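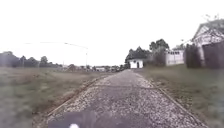
3 min read

4.2 What went wrong on the gravel

So, the bad run. Hanneke Segers and I had Brostulance, our small path-following robot, running the Zotirdale planner, and on 31st October it quit steering at frame 1394 and just kept driving (not fast, thank goodness!). I hit the stop button myself, and by then it had ignored 2 stop commands from the base station.

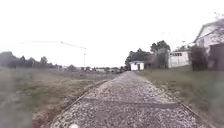

My first guess was the radio, and I was wrong. The log shows the edge detector losing confidence over loose stone, and the planner holding its last good heading for 29 frames with the watchdog switched off. I'd turned it off in September to chase another bug and forgot it – my fault entirely. We now refuse to start a run unless it's on.

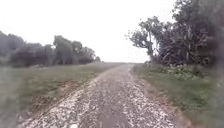
Figure 3. Gravel path with grass on both sides.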